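Course notes, unit 4: Where the examples come from
Prepared by Razia Rizvi

Papers in this field like to report a count of demonstrations and move on. Be suspicious of the count. If one patient person records 200 episodes in an afternoon, with the same block and the same habits, you may have far fewer than 200 useful examples. The Skilbridge exercise set has 900 episodes, and we will spend most of this unit asking what is in them.

Start with what the policy gets to see. A close view of the block shows its top face and very little of its height. Glare changes the color of part of that face, and a shadow can be darker than anything else in view. A model may learn the shadow.

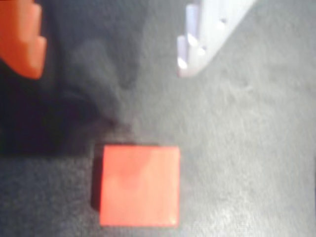
Obi objected at this point last term that with enough data the shadows average out. Maybe, if the lighting varies. In most student sets it doesn't, and I have yet to see a learning curve that settles the matter.

The overhead view has other problems. It gives you the arm and the layout of the mat, and also every item left lying there. A box, a blue cube or a sticker that stays put for the whole session becomes a landmark. Move it at test time and see what happens to your success rate.

Before you accept a set, do the following.

1. Watch 50 episodes from start to finish, picked at random. Do not let the person who recorded them pick.

2. Write down everything on the mat besides the block to be grasped, and check whether it ever changes place between episodes.

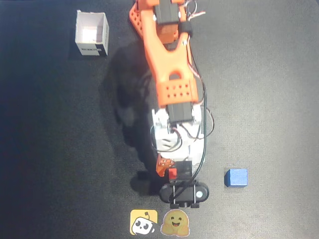 3. Find the failed grasps. If there are none, ask who deleted them and by what rule.

4. Hold out whole sessions for testing. Splitting by episode flatters the model.

Reading for next time: the Lallisari lab report, sections 2 and 3. Skip the abstract, it oversells.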